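Sun 23 September, Kendgate workshop, bread bench

Second day on the rye question and I am very pleased with how it's going! Writing this up while the last loaf cools so I don't lose the details.

Where we left off: the Pultitz starter (the stiff one, from the blue-lidded jar) was giving lovely flavor and a crumb like wet cement. The Bollero starter rose well but tasted of nearly nothing. So the plan for the weekend was to mix the two at the preferment stage and see whether we could have both.

Loaf A, straight Pultitz, same as before. Loaf B, half and half. Loaf C, half and half again but with the water held back and added after the first rest. All three on the Tefera flour, the coarse sack, since the fine one is down to the dregs and I want it for the rolls.
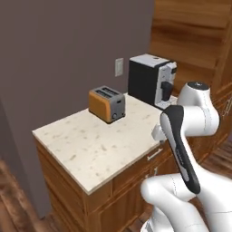 Notes by M., bread bench
Kendgate workshop notebook

Preferment went in last night and sat for the full stretch under a damp cloth. By morning B had domed and was just starting to sink in the middle, with that sharp apple smell I have been chasing since April. A was flat on top and smelled more of yogurt. I should have made C's preferment in its own tub, but it shared B's, so any difference between them is down to the water only. Fine for today.

Mixing: C was a joy. With the water held back the dough was so tight I had to do it by hand, and then the last 56 grams went in a splash at a time and it loosened into something I could shape without flouring the whole bench. B was sticky from the start and stayed sticky. I wet my hands, I wet the scraper, it didn't care.

Proof: 39 minutes in the tins for A before I lost patience and gave it longer. B and C were ready well ahead of it, with pinholes all over the surface. I think I have been overproofing B-type doughs for weeks by following the clock on the old recipe card. Please everyone look for the pinholes and ignore the card! I have crossed out the time on it in pencil.

Bake: hot start, then down. I forgot the steam tray on A (remembered after up to 2 minutes, no more), so don't read too much into its crust, which split down one side.

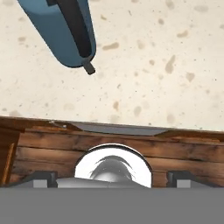
Cutting rye on the same day is a crime, I know, but I took the heel off C as soon as it was cool enough to hold and it was wonderful. Open for a rye, springy, hardly any gum on the knife, and a proper sour finish that comes in late. B has the same flavor but there's a dense line along the bottom, the width of a pencil. A is A. It will make good crackers.

So the held-back water matters a lot more than I expected, and the mixed starter does exactly what we hoped. Really want to try it with caraway.

Still to do:

Slice B and C properly tomorrow, after a full night wrapped, and write down the crumb while it's in front of us.

Repeat C with 30 grams less water in total. The shaping was easy enough that I suspect there's room, and a slightly firmer dough might stand up without a tin.

Feed both starters tonight. Pultitz gets the coarse flour, Bollero gets whatever is open.

Order Tefera, both grinds.

The left oven door isn't closing all the way again, you have to lift it a little and push. A and B were on that side, C was on the right. Only thought of that while typing this, so next time C goes left.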